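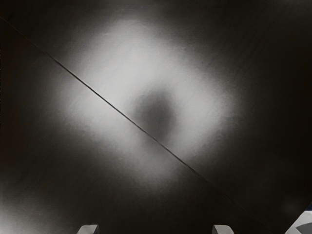

Dining tables and storage > Lomora 165 extending table, black finish — worth it?

plikfan_70
Feb 4, 2020
Looking at the Lomora 165 in black to go with our Plikik sideboard. Showroom one looked gorgeous, but showrooms don't have kids or Vegemite. Anyone lived with one?

gumleaf
Had ours 5 years. Solid, seats six, eight if you like your relatives. The black shows every crumb, so you'll either wipe it constantly or take your glasses off at dinner.

Frerichs_convert
I'd skip it. The extension leaf on ours never sat flush and the shop's answer was to "let it settle". It's a table, not a labrador. Went to Frerichs and paid 30 per cent more, no regrets.

gumleaf
Did you adjust the runners? There are two screws underneath. Took me one cup of tea.

Frerichs_convert
Yes, I adjusted the runners. I adjusted them until I knew their star sign.

shedlife
Colour's the bigger question. Black sideboard and black table in a small room and you're eating in a cave. I'd go the Komia in oak and let the sideboard sulk on its own.

plikfan_70
The sideboard is grey, for what it's worth. The Komia legs are right at the corners though, and we've got a bench seat to get past them.

shedlife
Fair enough. Grey and black is fine then — bit funereal, but fine.

gumleaf
Measure your doorway before you order. Ours came in one box weighing 70 kilos and the delivery blokes left it on the nature strip.

plikfan_70
Doorway's narrow. Off to find the tape measure, and possibly a different house.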